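4.2 Waiting as a skill: what the Clesunby bench sees

We now turn to the part of the study that surprised us most, and that we have enjoyed talking about ever since. Basketball writing tends to treat substitutions as a coach's decision, made in an instant and judged by the score that follows. Our interviews and game logs from Clesunby tell a longer story. A player who comes in cold during the second quarter has already spent a good part of the evening at work. She has been reading screens, noting which foot a defender leads with, and listening for the calls of the other team.

We followed 33 players in the Lirar League over one winter, from the first practice in January to the last round of the playoffs, and coded 159 entries from the bench. An entry was counted when a player checked in after sitting for at least 7 minutes of game time. Short rests were left out, as were entries in the final minute of a decided game. Marius Voicu and Ye-ji Koo coded the entries separately and then met to settle the cases where they differed. Most of those turned on what counts as a "first involvement": a touch, a screen, or simply a defensive switch that changed where the ball went.

What did the players do with that first involvement? Very often, they passed! Shots on the first touch were much rarer than the coaches had told us to expect. In the interviews, players described wanting to "feel the ball move" before they tried anything with it. One guard put it wonderfully: "I want my hands to find out what my eyes already know." We came to think of this as a settling touch, and the term caught on with the coaching staff as well (two of them now use it in their practice plans, which pleased us no end). 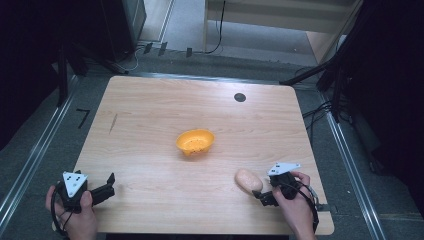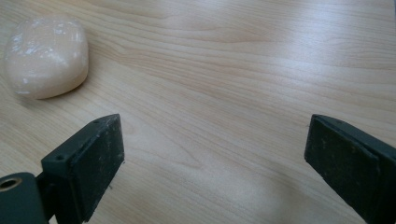
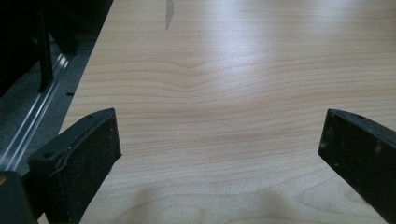 Figure 3. Light wooden tabletop in three views; the first (top) also includes a small orange-yellow bowl.

The settling touch was not spread evenly across positions. Guards nearly always had one, and forwards had one when the play was drawn up through the elbow. Centers were the exciting exception. Their first involvement was usually a screen, and they spoke about the bump of that screen in almost the same words the guards used for the pass. Contact, for them, seemed to do the same job. Hyun-seo Ok, who ran the center interviews, suggested that we stop thinking about the ball at all and look for the first moment of useful contact of any kind. Recoding the entries along these lines brought the positions much closer together, and we have kept her version in the analysis that follows.

Seating mattered too. At the old Suvwood gym, whose main hall dates from 1868 and was never meant for basketball, the visitors' bench sits behind the baseline and players see the game from the end. Visitors there told us they knew the spacing of the offense very well but had little idea of how fast the ball was being brought up. On the side benches at the Popescu Center, it was the other way around. Faizal Harahap noticed that several players at Suvwood had taken to standing near the corner during free throws, just to get a few seconds of the side view.

We should be careful about how far to push any of this. The league is small, many of the players have known each other since school, and a team that shares its habits may also share its words for them. Si-woo Tak has pointed out that the losing teams talked less in their interviews, so the phrases we quote lean toward players who were having a good season. Even so, the pattern held in close games and in lopsided ones, and it held for players who told us they had never thought about their first touch before we asked. Section 4.3 takes up the coaches' side, starting with the timeout.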